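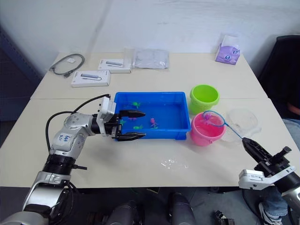

Wissam Sabbagh wrote:
Check the toilet flapper before you pay anybody. Food coloring in the tank, wait 20 minutes, look in the bowl. Cheapest test there is and it finds half of these bills.

jsmadi
did that, both toilets, nothing. Bill is still $268. We are normally under 100. Same house, same people. Only thing new is the meter, they swapped the old one for a Droteck in the summer and never said a word.

tall_paul88
New meters don't lie. Old ones run slow, you were probably getting free water for years. Sorry.

jsmadi
so I got free water and then used almost triple overnight?? no

floris_st_mom
Do you have kids home? Mine can go thru a ridiculous amount in the yard. We went to a fill-once rule, one tub and that's it for the day. Dump it on the tomatoes after. 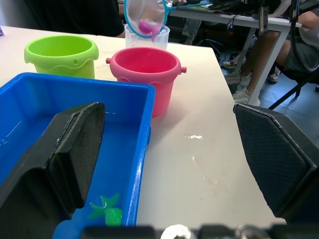 Blue tub, two buckets, one cup.

jsmadi
Cute but that's pennies. A tub is what, a few gallons. Not going to make a $168 differnce

tall_paul88
Agree on that part at least. Irrigation?

jsmadi
no sprinklers. one hose bib and it's off

Wissam Sabbagh wrote:
Then shut everything off inside and go look at the meter. If the little dial moves it's underground, between the meter and the house. If it sits still, read the number off it and compare to the bill. Don't call them until you have done this, they will just read you the script.

mudroom
They sent something out here too 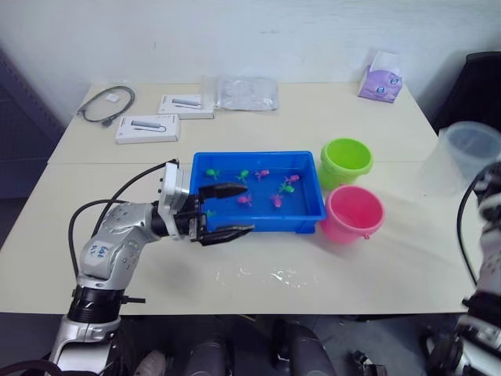

HADDADIN, October
Customers on the Floris Street loop may see an estimated reading on their first bill after a meter change. Estimated bills are marked with an E next to the usage figure. Actual readings will be applied on the next cycle. Call the office if your meter shows a lower number than your bill.

jsmadi
ok there IS an E. tiny. Meter outside says 1,989 and the bill has a higher number. Dial not moving with everything off

tall_paul88
Fine, I take it back. Still think the old one was slow tho

floris_st_mom
lol Paul
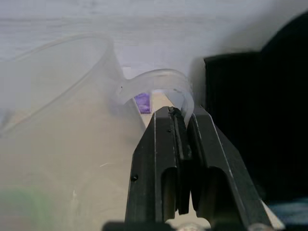
mudroom
Do you have to pay the whole estimate while they fix it?

Wissam Sabbagh wrote:
Depends on the office. Ours took the usual amount and put a hold on the rest, but I had to ask for the hold. Get the name of who you talked to.

jsmadi
Calling at 8. Joelle Smadi on the account, if anyone from Jumen Plumbing is reading this I'm canceling the leak guy

tall_paul88
don't cancel til they confirm it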